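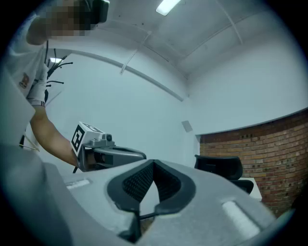

December 12, 2021
Floor tidying, Grusbridge room

Third go at the Ridia sheet. I went in expecting it to be no better than the second and I'm still close to that opinion, but a few things are worth writing down before Monday.

The claim on the sheet is that a floor gets cleared faster if you work by color first and by kind second. Everything red goes, then everything blue, and so on, and the sorting into kinds happens later at the bins. Darius likes it. I think it's the sort of rule that sounds good because it's easy to say. Color is quick to spot, sure, but you walk the same boards over and over, and the walking is where the time goes.

Setup as before. Rug rolled up and put in the hall, chairs out, small stuff tipped out of the box onto the bare floor and spread by hand. Limit is 15 minutes, kitchen timer, no talking about the order once it's running. We used to call out colors to each other and that made the March results useless in my opinion, though they are still in the binder.

Color first

Red went quickly. It always does, it stands out on brown wood. Tan and orange are another story. Under the ceiling light the orange pieces look like part of the floor, and the tan ones you find with your knee. If the method only works for colors that don't match the floor, it should say so on the sheet. I'd like to see someone try it on a gray carpet with the lamp off.

Small pieces also get into the gaps between boards by the wall. You can't grab those from above, you have to push them along to where the gap is wider. I don't see how any order of working helps with that. Darius says it averages out. Maybe, over more runs than we have done.

One more complaint: "red" is not one thing. There was a short argument over whether the dull brick-colored bits counted. Sheet says go by first impression. Mine and his weren't the same. 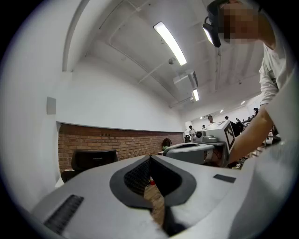
Kind first

Same box, same spread, as far as anyone can spread the same mess twice (we can't). Slower start, because you stop to decide what a piece is. Then it picks up, since each bin is done when it's done and you don't come back to it. I was less annoyed at the end, for whatever that's worth. Finished with 4 minutes left on the timer. Color first had 2 left, plus the sorting at the bins, and the sheet doesn't include the sorting in its own time. I have said this before.

Bins

The Okoth bins are too deep for small things. You put a handful in and it vanishes, then you tip the whole bin to check. The lids are fine. The Fukex labels curl at the corners, and one had come off completely and was stuck to the bottom of the bin under it. I'd go back to masking tape and a marker.

Verdict for now

Not convinced. One person preferring a method isn't a result, and that goes for me too. Would want the two orders swapped, so kind first isn't always done second when our hands are warmed up.

To do
– swap the order next time, kind first before lunch
– get a brighter bulb for the far end, or at least write down which one is in there
– drop the orange pieces, or replace them with something that shows up on wood
– ask Darius for his copy of the March notes, my page 14 is missing
– put the rug back!!
– shallow trays, any make, one per kind
– check behind the radiator for the last of the tan ones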